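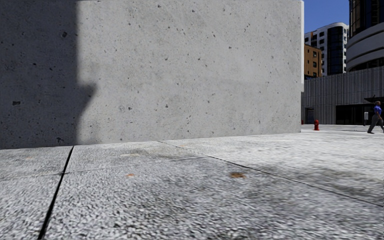 Figure 1. Computer rendering of a concrete wall with small surface pits, partly in shadow.

Surface Voids in Cast Concrete: Effect of Vibration Time
Student Project Report, Wistotham
Prepared by Kayode Olaniyan and Abenezer Beyene

1. Purpose
Small voids on the face of cast concrete form when air is trapped against the mold. They seldom affect strength, but they are a frequent cause of complaint where a wall is left unpainted. The project examined whether a longer period of vibration reduces the number of voids on a vertical face.

2. Method
Test panels were cast in the Ukley laboratory in February from a single mix design. Five vibration times were used, and all other conditions – mold material, release oil and curing period – were held constant. After the molds were removed, each face was cleaned with a soft brush and marked with a grid. Voids wider than a pencil point were counted by both authors separately.

3. Results
A total of 1044 voids were recorded. The panels with the shortest vibration time accounted for 62 percent of these, and those with the longest for 19 percent. Differences between the two authors' counts were greatest near the top edge, where the voids were smallest.

4. Limitations
Only one release oil was tested. Panels were also lower than a full wall pour, and the results should not be applied to taller work without further testing.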